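Los cartones de leche se me acumulan

Otra vez escribo en la cocina y otra vez el tema es la leche.
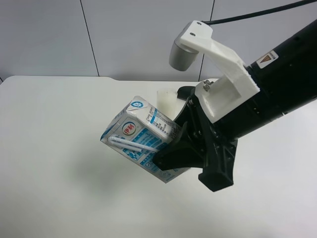
¿Cuánto aguanta un cartón pequeño una vez abierto? En mi nevera, dos o tres días bien cerrado, y siempre en la balda del fondo, que en la puerta se estropea antes.

Me he pasado a los pequeños porque en casa solo yo tomo leche y del litro acababa tirando la mitad (¡qué rabia me da!). Salen más caros, ya lo sé, pero con uno me llega para el café y para las tortitas de Eirini, que llevan 120 ml y un plátano muy maduro. Los blancos con dibujitos azul claro me parecen monísimos, y encima caben de pie junto a las mermeladas.

Cuando los termino los enjuago, los aplasto y al contenedor amarillo. Bueno, casi todos: en abril guardé más de 19 para semilleros y ahí siguen, debajo del fregadero. A ver si este fin de semana planto por fin la albahaca.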